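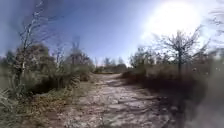

Kann ein Fahrroboter einem Feldweg folgen, auf dem es weder Markierungen noch Bordsteine gibt?

Mit einer Kamera und ausreichend Trainingsbildern gelingt das auf vielen Strecken, solange die Geschwindigkeit niedrig bleibt und sich der Boden neben der Spur einigermaßen vom Weg unterscheidet. Schwierig wird es bei tief stehender Sonne, bei Schatten quer über der Fahrbahn und an Stellen, an denen der Weg ohne Kante in Gras übergeht.

Mit dieser Frage bin ich zum Besuchstag auf das Versuchsgelände Nenthorpe gefahren. Die Firma Miscombe testet dort kleine Geländefahrzeuge, die ohne Satellitenortung und ohne vorab gezeichnete Karte einen Weg entlangfahren sollen. Einmal im Jahr, im September, dürfen Besucher zusehen. Angemeldet waren dieses Mal vor allem Leute aus Forstbetrieben und von Hochschulen, dazu ein paar Landwirte.

Anfahrt und Empfang

Der Parkplatz liegt an der Landstraße, von dort geht man zu Fuß zur Halle. Am Eingang gab es Namensschilder, ein Blatt mit dem Tagesablauf und eine kurze Einweisung durch Osian Prosser, der auf dem Gelände für die Sicherheit zuständig ist. Die Regeln waren schnell erklärt: hinter dem Seil bleiben, bei laufendem Fahrzeug nicht auf den Weg treten, Hunde ins Auto. Eine Gruppe hatte tatsächlich einen Hund dabei.

Danach wurden wir auf zwei Gruppen verteilt. Meine fing mit dem Vortrag an, die andere ging zuerst auf die Strecke.

Der Vortrag

Zinash Tufa leitet bei Miscombe die Arbeitsgruppe für die Wegerkennung. Sie zeigte den Aufbau in groben Zügen. Ein Bild kommt herein, das Netz gibt aus, ob der Weg links, geradeaus oder rechts weitergeht, und die Steuerung macht daraus einen Lenkwinkel. Eine zweite Auswertung schätzt für jeden Bildbereich, ob er befahrbar ist. Beide laufen auf dem Rechner im Fahrzeug, eine Funkverbindung braucht es nur für den Notstopp.

Den größten Teil der Zeit nahm das Training ein. Die Aufnahmen entstehen auf Wegen, die jemand zu Fuß oder mit einem Handwagen abgeht. Drei Kameras sind nebeneinander montiert: Was die mittlere sieht, gilt als richtige Fahrtrichtung, die beiden seitlichen liefern Beispiele dafür, wie es aussieht, wenn man schief zum Weg steht. So muss niemand jedes Bild einzeln beschriften. Der aktuelle Datensatz für trockenes Gelände umfasst 1409 Bilder, die von Hand nachgeprüft wurden. Die ungeprüfte Menge ist deutlich größer, eine Zahl dazu nannte sie nicht.

Aus dem Publikum kam die Frage, warum man keinen Laserscanner verwendet. Tufa antwortete, dass auf den Fahrzeugen ein einfacher Scanner sitzt, er aber nur Hindernisse meldet. Für die Unterscheidung zwischen festgefahrener Erde und einem flachen Grasrand daneben bringe er wenig, weil beide fast gleich hoch liegen. Farbe und Struktur seien dort die besseren Hinweise. Bei Fels, der in Platten aus dem Boden kommt, sei es wiederum umgekehrt: Im Bild wirke er oft wie eine glatte Fläche, der Scanner zeige die Stufen.

Auf der Strecke

Gegen elf Uhr waren wir an der Reihe. Die Teststrecke ist 780 Meter lang und wurde laut Prosser absichtlich nicht hergerichtet. Gefahren wurde mit dem Modell Morgan, einem niedrigen Fahrzeug mit sechs Rädern, das auf den ersten Blick an einen Rasenmäher erinnert. Iestyn Wynne bediente die Fernsteuerung, griff nach eigener Aussage aber nur ein, wenn ein Rad neben die Spur zu geraten drohte.

Die erste Fahrt verlief ruhig. Das Fahrzeug fuhr im Schritttempo los, hielt sich ungefähr in der Mitte und wurde in einer leichten Biegung langsamer. Für die zweite Fahrt setzte Wynne es schräg an den linken Rand. Es brauchte ein paar Meter, pendelte einmal nach rechts und fand dann die Richtung.

Bei der dritten Fahrt ging es in die Gegenrichtung, mit der Sonne vorn. Nach einem kurzen Stück blieb der Morgan stehen. Auf dem Bildschirm im Begleitzelt konnte man sehen, dass der Wert für die Sicherheit der Erkennung unter die Schwelle gefallen war. Wynne fuhr ein Stück von Hand weiter und schaltete wieder um, danach lief es bis zum Ende durch. Mir war diese Fahrt die nützlichste von den dreien. Wer so ein Gerät im Betrieb einsetzen will, muss wissen, wie oft es stehen bleibt und wer dann hingeht.

Wynne erklärte anschließend, dass die Belichtung der Kamera auf den unteren Teil des Bildes eingestellt ist, also auf den Boden. Der Himmel darf dabei überstrahlen. Heller Stein in voller Sonne und dunkler Schatten direkt daneben bleiben trotzdem ein Problem - das Netz hält die Schattenkante manchmal für den Wegrand. Abhilfe sollen mehr Aufnahmen vom frühen Morgen und vom späten Nachmittag schaffen.

Werkstatt

Nach der Mittagspause (Suppe und Brot, zu wenig Sitzplätze) führte Shewit Belay durch die Werkstatt. Dort standen zwei geöffnete Fahrzeuge auf Böcken. Die Radaufhängung kommt vom Zulieferer Brudex und wurde nach der letzten Saison verstärkt. Ein Satz Akkus reicht je nach Boden für bis zu 6 Stunden, gewechselt wird ohne Werkzeug. Die Kamera sitzt hinter einer Scheibe, die man von außen abwischen kann. Staub sei im Sommer der häufigste Grund für einen Abbruch, sagte Belay, noch vor den Lichtproblemen.

Auf die Frage nach dem Preis gab es keine Zahl für das ganze Fahrzeug. Für den Nachrüstsatz aus Kamera, Rechner und Halterung nannte sie 3000 Euro, ohne Einbau. Ein Landwirt neben mir wollte wissen, ob der Satz auf einen vorhandenen kleinen Transporter passt. Das hängt davon ab, ob sich die Lenkung elektrisch ansteuern lässt. Bei älteren Geräten ist das meistens nicht der Fall.

Gespräch am Rand

Beim Kaffee sprach ich kurz mit Elis Voyle, der für einen Forstbetrieb angereist war. Er denkt an Kontrollfahrten auf abgelegenen Wegen: losschicken, Bilder aufnehmen lassen, zurückholen. Regen und Laub hätte er gern gesehen. Beides stand nicht auf dem Programm, und Tufa hatte im Vortrag gesagt, dass die jetzige Version für nassen Waldboden noch nicht freigegeben ist. Eine eigene Messreihe dafür läuft erst an.

Praktisches

Die Anmeldung geht über das Büro in Nenthorpe, der Eintritt ist frei. Feste Schuhe sind nötig, auf der Strecke gibt es keinen Unterstand außer dem Begleitzelt. Fotografieren ist draußen erlaubt, in der Werkstatt nur nach Rückfrage. Die Folien zum Vortrag werden den Teilnehmern per E-Mail geschickt, meine kamen am Dienstag darauf.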